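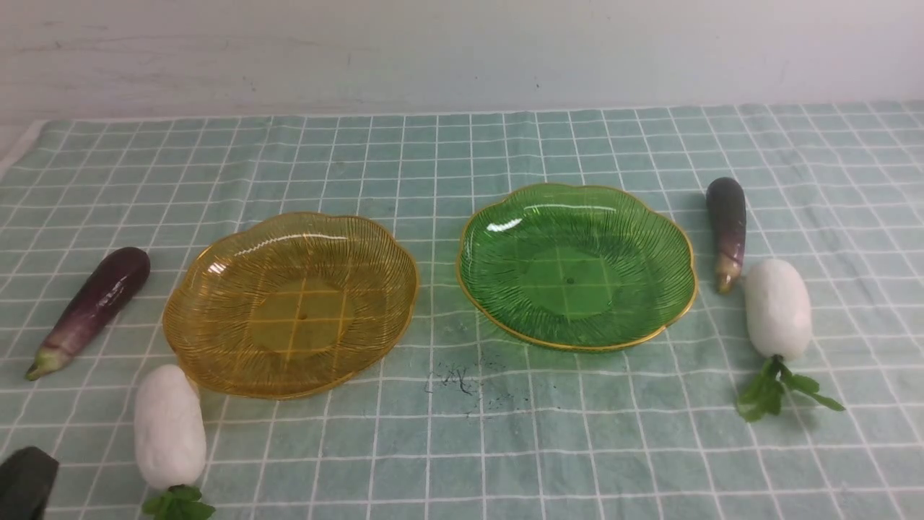
図1 卓上の配置。半透明の皿2枚、左右にナスと大根が一組ずつ。格子柄のクロス使用。

透明な皿の縁の位置推定、格子柄の布を使う方法について

投稿者: khalaf_j
2020年10月16日

はじめまして。Jad Khalafと申します。日本語は母語ではありませんので、読みにくい所がありましたらお許しください。

半透明の物体を把持するための位置推定を研究しています。深度センサーは透明な樹脂の皿に弱く、縁の所で値が抜けるか、下の布の深さを返してしまいます。そこで私たちは、深度を使わずに、布の格子線が皿を通してどのように歪むかを見る方法を試しました。手順は次のとおりです。

1. 皿を置く前の布を撮り、格子の交点を求めておく。
2. 皿と野菜を置いた後の画像で、同じ交点を探す。
3. 交点のずれが大きい領域を皿の候補とし、その外側の輪郭を縁とする。
4. 縁の中から、野菜に近すぎない所を把持点に選ぶ。

学習には使わず評価だけに使った画像は500枚です。縁の誤差の中央値は9ミリから2ミリになりました。比べた相手は、深度の穴を埋めてから輪郭を取る、前から使っていた手法です。布の模様を利用することについて、ご意見をいただければ幸いです。

返信1
投稿者: breathnach

Colmです。面白く読みました。ただ、少し厳しいことを書きます。

この方法は「格子柄の布がある」という条件に頼りすぎていると思います。無地の布なら交点がありませんから、手順1で終わりです。家庭の食卓に使うと書くなら、それは言いすぎです。論文の題に「食卓」という言葉を入れるつもりでしたら、私が査読者なら必ず聞きます。

もう一つ、図1の布は手前と右側に皺があります。皺でも格子線は曲がります。皿の歪みと皺の歪みをどうやって区別していますか。

返信2
投稿者: khalaf_j

Colmさん、ありがとうございます。

無地の布では使えません。これはおっしゃるとおりです。題は「模様のある面の上での」と直すことにします。

皺については、ずれの向きの変わり方を見ています。皺のずれは緩やかに変わりますが、皿の縁では急に変わります。この皿は底が平らで、そこから縁に向かって放射状の細い筋がありますので、筋の部分では格子線が細かく乱れます。この細かい乱れを特徴として使います。反対に、底の平らな所は歪みが少なく、皿ではないと判定されることがあります。そのため、輪の形で検出して、内側は後から埋めています。

返信3
投稿者: rima_n

横から失礼します。Rimaです。

縁の反射はどう処理していますか。図でも、黄色い皿は奥側の内縁に、緑の皿は左上の縁に白い反射があります。反射の中では格子線が見えませんので、交点が消えるはずです。私たちの所でも似たことをしましたが、一番困ったのはそこでした。

それから、緑の皿には金色の細い縁取りがあります。これがあれば、普通の色による輪郭抽出でもかなり取れるのではありませんか。緑の皿の結果が良いのは歪みのおかげなのか縁取りのおかげなのか、分けて示していただきたいです。

返信4
投稿者: khalaf_j

Rimaさん、大変よい質問です。

反射の所は「交点なし」として扱い、両側の輪郭から曲線で補間しています。しかし、縁が花びらのような波形ですから、補間すると波が一つ消えてしまうことがあります。誤差が大きい例を調べましたら、多くがこれでした。

縁取りについては、まだ分けていませんでした。反省しています。皿ごとの結果を出し直します。

返信5
投稿者: samah

Samahです。私はColmさんの意見に半分だけ賛成です。

条件が限られていることは欠点ですが、最初の研究としては悪くないと思います。うちではSaliba(社内の配膳用の試験台です)の天板に、わざと格子のシートを敷いています。環境の方を変えてよい現場なら、格子は弱点とは言えません。

私が気になるのは細かいごみです。2枚の皿の間の少し手前に、黒や灰色の小さな粒と、糸くずのようなものがありますね。交点の近くにこういうものがあると、検出点がそちらへ引っ張られませんか。

返信6
投稿者: breathnach

Samahさんへ。現場で布を選べるなら、はじめから不透明な皿を選べばよいのではないでしょうか。環境を変えてよいと言い始めると、問題そのものが消えてしまいます。

返信7
投稿者: samah

皿は客先のものですから、選べません。シートはこちらで敷けます。この二つは同じではないと思います。

返信8
投稿者: breathnach

なるほど、その条件なら分かります。それでも、論文にはその条件を最初の段落に書くべきだ、という意見は変わりません。

返信9
投稿者: khalaf_j

お二人ともありがとうございます。条件は最初の段落に書きます。

ごみの件ですが、交点は一点で見ないで、周りの線分を当てはめて、その交わる所を取っています。ですから小さな粒の影響はあまりありません。糸くずが格子線と平行に近い時だけ、線として拾うことがありました。今は長さの下限で捨てています。その下限は手で決めた値ですので、自慢はできません。

返信10
投稿者: khoury_jihad

Jihad Khouryです。Jadさんと同じ研究室で、把持の方を担当しています。少し補足します。

野菜を皿の近くに置いたのは、手順4を試すためです。図1では左の大根が黄色い皿の左下の縁に触れていますので、その辺りは把持の候補から外れます。大根は葉が広がっていて、どこまでを障害物とするかが難しいです。今は葉も全部、障害物に入れています。安全ですが、候補が減りすぎる配置もあります。

把持の試行は全部で約2910回行いました。失敗で目立つのは、指が縁の波の谷に入って、皿が少し回ってしまう場合です。位置の誤差が小さくても起こりますので、これは推定の問題ではないと私は考えています。Jadさんは違う意見です。

返信11
投稿者: khalaf_j

はい、違う意見です。波の山と谷が正しく推定できていれば、山を選んで掴むことができます。今の評価は縁までの距離だけで、波の位相を見ていません。私は評価の方法が足りないと考えています。

返信12
投稿者: rima_n

位相の評価はぜひ入れてください。中心の小さな穴は使えませんか。どちらの皿も、底の真ん中に暗い小さな穴のような点が見えます。中心が決まれば、波形は回転だけの問題になります。形が同じ皿なら、型を一つ作って回して合わせるだけで済むかもしれません。

返信13
投稿者: khalaf_j

その点には気がつきませんでした。中心が取れれば、反射で波が一つ消える問題にも効くと思います。ただ、皿に物が載っている時は中心が見えませんので、その時は今の方法に戻すことになります。

12月までに、皿別の結果、位相の評価、中心を使った版の三つをまとめて、この場所に続きを書きます。

返信14
投稿者: breathnach

無地の布で失敗する例も一枚、載せておいてください。読む人が助かります。

返信15
投稿者: khalaf_j

承知しました。無地の白い布で撮り直して、失敗例として載せます。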